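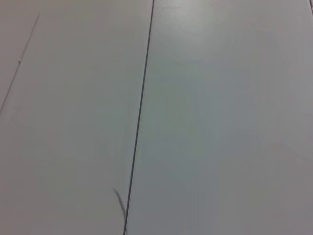

Clelten Seam is a piece of software that looks at a flat surface through a wrist camera and tells your robot where the joints between panels are. It does this rather well. It also does a number of other things, most of them to your patience, and I have now lived with it long enough to have opinions about both.

The pitch is simple. You point the camera at some panels, Clelten finds the lines, fits them, and hands your planner a list of edges with a confidence score on each. I tried it on pale panelling with thin dark joints, which sounds like the easiest job in machine vision until you try it. Pale panels are mostly glare and faint greenish gradients. Get close and everything goes soft. Anything thin and dark that happens to be lying about wants very badly to be a seam.

Installation

Three attempts. The first failed because I had the wrong version of a library, the second because I had the right version of it and also the wrong one. The third worked and I have not touched that machine since. The installer announces success with a small green tick in all cases, so don't read much into it.

Calibration is better. You wave the camera over a printed card, the software grumbles, you wave it more slowly, and it's done in seven minutes. Prindano, which I used before this, took most of an afternoon and then wanted to know whether I'd like to share my experience with friends.

Finding lines

On a crisp joint, seen at a sensible distance, Clelten is very good. It locks on, holds on through a bit of blur, and the fitted line doesn't jitter about as the arm moves. Glare bothers it less than I expected. A seam that goes pale and fuzzy as it runs into a bright patch is still reported as one seam, where Prindano would give me two short ones and a shrug.

Faint joints are another matter. There's a slider called Sensitivity that runs from 0 to 400 (no, I don't know why either). At the default it ignores the fainter lines altogether. Push it up and they appear, along with every hair, speck and smear on the panel. I found a spot in the middle that I could live with, and then the light changed.

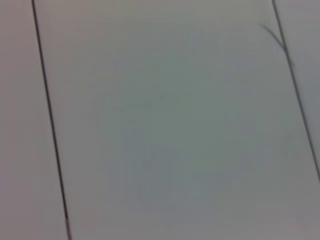 Close in with the wrist camera: two thin dark lines, with a short curved mark near the top of the right-hand one.

Curved marks are what the Debris Filter is meant for. The idea is sound: joints are straight, fluff generally isn't, so throw out anything that bends. When a bit of fluff sits well clear of a seam, it vanishes from the results and all is well. When it touches the seam, the filter sometimes decides the two are a single bendy object and throws out the pair. You are then left with a clean panel, no seam and a confidence score of 0.97. I'd have liked a little more doubt.

My colleague Aileen Agbayani found a way round this, which is to turn on Straight Segments First under the advanced settings. The manual mentions it once, on the page about licences. It ought to be the default.

Talking to the planner

We run Mishra for planning, and the Clelten plug-in for it is fine. Edges arrive in the right frame, timestamps match, and if the camera loses sight of a line the planner is told so promptly and can slow down. I did see error 501 a good deal in the first week. The help text for error 501 reads "See error 501". Restarting the bridge clears it.

One thing to watch: with no line in view, Clelten goes on publishing the last one it saw, with a flag set to say it's stale. Your planner has to check the flag. Mine did not, at first, and the arm followed the memory of a seam with great conviction until I pressed the big red button.

Logging and playback

The best part, and they hardly mention it. Every image is stored with its detections, and you can scrub back, change a setting and see what would have been found. I've done nearly all my tuning this way, sitting down, with tea. It eats disk space like nothing I've met, so set a limit before you go home.

Should you buy it?

If your joints are dark and your panels are clean, yes, and you'll wonder what I'm moaning about. If your joints are faint, get the trial and be rude to it for a week. Brastar is cheaper and handles faint lines a touch better, but it has no playback and falls over in glare, so I've stayed put. An update is promised for March that "improves debris handling". I've kept some fluff back for it.

Good: steady line fits, quick calibration, playback
Less good: Debris Filter, that slider, the manual
Score: 7 out of 10

Shared 3 times | 12 comments

Related
Prindano, one year on: still asking for feedback
Brastar edge finder, short review
Getting Mishra to slow down near things
Wrist camera mounts that don't work loose

Contact | Copyright the author, all rights reserved | Back to top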